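Zimurside Robotics Club — progress report, July
To: Skallico small grants
From: Casimiro Cuesta, club lead

Bin picking is going ok. 49 tries logged so far, students run them in pairs after 3. Brushes and small toys still the hard ones, grip code rewritten twice.

Spent to date: roughly $700, mostly cables and clamps. Recipts to follow.

Behind on the written part — 2 teams out of 5 have turned in notebooks. Chasing the rest.

Next: sorting between bins, then demo day. Need a yes on the second payment before then pls.

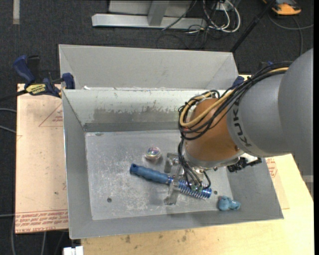 KUKA arm over the front bin, gripper at the blue brush.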